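Fernell Scene Runner: User Guide
Section 5. Replaying a Saved Grasp in the Simulator
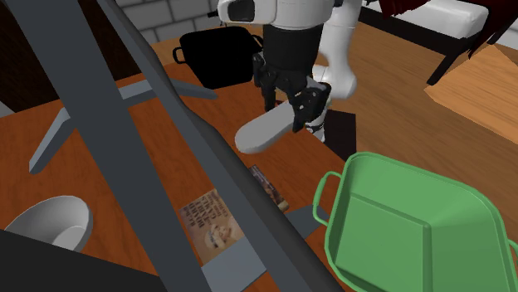 Figure 5-1. Tabletop scene in the viewer, with the gripper holding the flat grey object above the table.

Replay takes a saved grasp and runs it again in simulation, with the same planner settings or with worse ones you have chosen yourself. You need a working install (Section 2) and a scene file that loads without red text. Yellow text is normal. We have grown fond of it.

5.1 Loading the scene

1. Start the viewer and wait for the prompt. The first launch after an update rebuilds the mesh cache, so go and get coffee.
2. Choose File > Open Scene and pick the tabletop scene.
3. Set the physics rate to 700 steps per second. The slider goes lower. Objects then sink into the table.
4. Set the random seed to 392 if you want your run to match the logs shipped with this guide. Any other seed works too, and you will have only yourself to compare with.

Note: The green basket and the black container are separate collision bodies with hollow interiors. If you swap in your own container, check that its collision mesh is hollow as well. The default import fills it in solid, and the planner will politely refuse to put anything inside.

5.2 Planning the move

5. Open the Planner tab and select Emel (sampling) or Alexiou (optimizing). Emel is quick and takes the scenic route. Alexiou is slow and takes the same route with smoother corners.
6. Tick Attach Held Object. Without it the planner believes the gripper is empty and will swing the long end of whatever it is holding straight through the nearest box.
7. Set clearance to 24 mm. Smaller values are allowed once you have read 5.4.
8. Press Plan. A ghost arm shows the path. Press Execute if you like the look of it.

Caution: Execute goes to whichever controller is active. Check that the status bar reads SIM. If it reads LIVE, the real arm will move, promptly, and with no interest in what you meant.

5.3 Checking the perception overlay

9. Turn on View > Labels. Each object gets an outline and a score.
10. Look for low scores where one thing covers part of another. Move the virtual camera and press Refresh.

Note: Asa, the labeler, reads shape before surface. Printed text on a cover will not help it, however large the letters.

5.4 If the plan fails

"No path found" usually means the start pose is already in collision. Turn on View > Contacts and look for red dots near the fingers. "Path found, not executed" means you pressed Plan twice. Periklis Politis wrote that message and stands by it. Logs are kept until Wednesday night's cleanup, so copy anything you want to argue about.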